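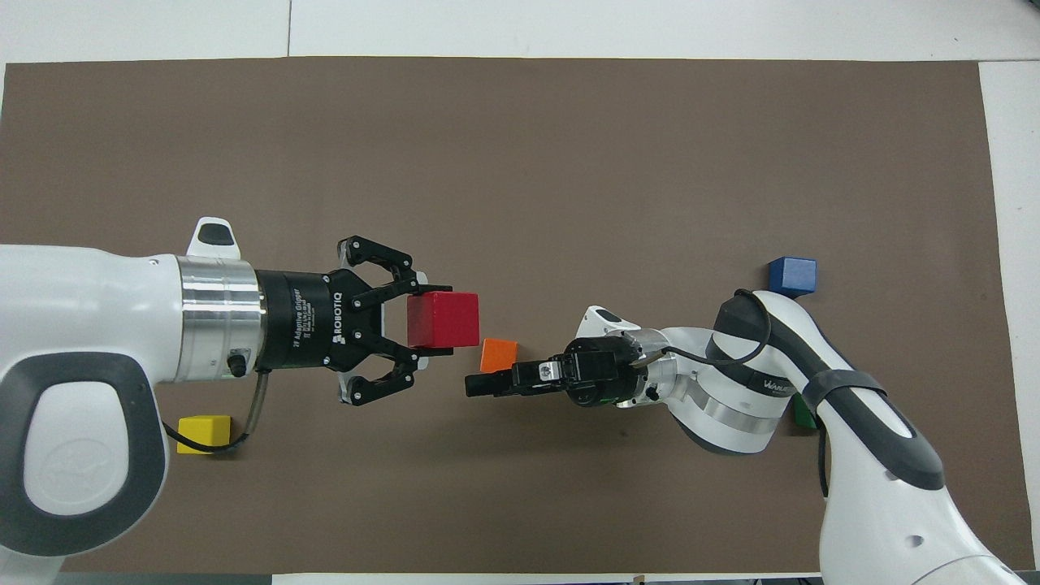
The Plain Genius of the Colored Block

Give a four-year-old a heap of colored cubes and a clear patch of table and you may not hear a word for half an hour. Give the same heap to a forty-year-old and you get much the same result! I've tested this at dinner parties. The salad gets pushed aside, somebody puts one block on top of another, and before long there are grown people leaning in with their chins on the tablecloth, holding their breath.

I've been in love with wooden cubes for most of my life, and this June I finally gave in and went to see the people at Josora, a small workshop in Miresby that makes almost nothing else. They were cheerful about it. A cube, they told me, is the hardest thing they know how to make, for the simple reason that everyone can tell when it's wrong. A wooden duck can be a little lopsided and still be a charming duck. A lopsided cube brings down the tower.

So they fuss. The wood is dried slowly, then cut, then left alone again for seven weeks before anyone sands it. Last year they finished 3,049 cubes (the number is chalked up by the door, and they're very proud of the 49). The corners get just enough rounding to be kind to a bare foot, and no more, or you lose the crisp edge that lets two blocks sit flush. I spent a happy ten minutes rubbing my thumb over corners from different stages and trying to guess which was which. I was terrible at it.

And then the color! Red is the one everybody reaches for first. I don't have a theory about it, only years of watching hands go out over a table. Red gets picked up, orange gets picked up next, and yellow sits there glowing until someone needs a top for the tower. Green is my own favorite, a good steady base color, and I will defend it against anyone. Josora paints its reds in thin coats, which takes forever and leaves a surface with a lovely bit of shine to it.

What surprised me most on the visit was how much they had to say about what goes underneath. I had always tipped my blocks straight onto the bare table, and apparently I'd been doing it all wrong. Put down something plain and brown first – a mat, a length of wrapping paper, whatever you have – and everything changes. The colors jump. The clatter softens. You also get an edge, and an edge makes a place. Children understand this right away: the brown part is the land, and whatever's beyond it is the sea.
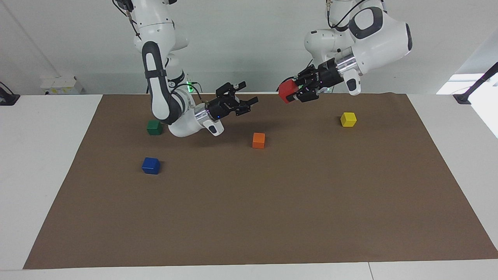
I went home and tried it that same evening with a roll of brown paper from the closet, and I haven't gone back. My one piece of advice is to cut it bigger than you think you need. Mine covers most of the table, with a strip left over at the sides for cups and elbows, and I hold down the corners with tape when it wants to curl.

A game came home with me too, from the Kinholm playgroup, where they call it Brynjólfsdóttir after the family that brought it there. Two people sit facing each other with a handful of cubes scattered between them. You each use one hand. One player lifts a cube and holds it up in the air, and the other has to decide where it goes before the arm gets tired. Then you swap. There's no score, and no agreed way to finish, and we played it until nearly midnight with the good lamp pulled down low over the table.

You don't need many blocks for it, either. A handful will do, in colors you like. Mine live in an old bread tin by the back door, and the lid hasn't been on it since I got home.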